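Sutmont Area Homes Forum > Selling > Whole house generator: worth listing first, or bury it?

drustwood_paavo
We are putting our place in Drustwood up for sale in September. Three bedrooms, one and a half baths, detached garage. The agent wants the first line of the listing to be the standby generator. My wife thinks it should be the kitchen, which we redid before the kids left. The generator cost us a lot more than I like to admit and I would like to get something back for it. What have people here seen?

Lumturie M.
Kitchen first. Buyers look at the kitchen. The generator goes in the second or third line with the year it was installed and who services it.

hooman_t
Disagree. Drustwood loses power every winter. When we were buying out there, a generator was the first thing we asked about. We passed on two houses with nicer kitchens.

Lumturie M.
You were buying in January, Hooman. Somebody looking in September is not thinking about ice on the lines.

hooman_t
They are if they grew up here.

KeyvanH
Does it run the whole house or only a few circuits? I looked at a place on the Vunwood side that said "whole house generator" and it ran the furnace, the fridge and one bedroom. I would have been happy with that if they had said so. As it was I started wondering what else in the listing was stretched.

drustwood_paavo
Whole house, including the well pump. Natural gas, so no tank. I have the service records for all 9 years.

KeyvanH
Then put "includes well pump" in the listing. People on wells will know what it means.

K. Mohammadi
I sell houses, though not in Drustwood, so take this for what it is worth. In my experience you will not get the cost of the generator back. What you may get is a faster offer from the kind of buyer Hooman is describing. I would keep the first line for size, location and condition. Also get the service records scanned now. Buyers ask for them at inspection and sellers can never find them.

drustwood_paavo
Thanks. Agent also wants us to pay $600 for staging. The house is furnished and we will be living in it until closing. Is that normal?

Lumturie M.
Normal, but I would not pay it for an occupied house. Take half the furniture out of the living room and rent a storage unit.

K. Mohammadi
$600 is on the low side. Ask what it covers. If it is one visit and a list of things to move, you can do that yourself. If they bring in lamps and bedding it might be fair.

hooman_t
We used Rashti Home Staging when we sold in Sutmont. They spent an afternoon, moved everything around and took away 5 chairs. House sold to the first people who saw it. I can't prove the staging did it.

KeyvanH
What about trim? Our hallway has dark stained doors and casing and two agents told us to paint it all white before listing. A third one said leave it.

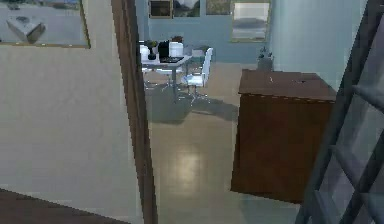
I lean toward leaving it. Painting stained wood is a lot of prep if you want it to last, and you can't easily go back.

Lumturie M.
Paint it. Dark trim makes a hallway look small in listing photos.

K. Mohammadi
I'd leave it if the finish is in good shape. Touch up the scratches at the bottom where the vacuum hits. I have had buyers walk away over bad paint on trim and none over stain.

Lumturie M.
Well, I have had the opposite. My sister's place sat until she painted.

drustwood_paavo
Getting back to the generator, I talked to the agent this morning. She agreed to lead with the kitchen and put the generator third, with the well pump and the service records mentioned. We are skipping the staging and renting a unit.

hooman_t
Third is fine. Run it for the buyers if they ask, and tell them how often it self-tests so they aren't startled the first time it kicks on.

drustwood_paavo
Good point, I'll leave a note on the panel. Does the service contract transfer to the buyer, or do they need a new one?

K. Mohammadi
Depends on the company. Call and ask before you put it in writing.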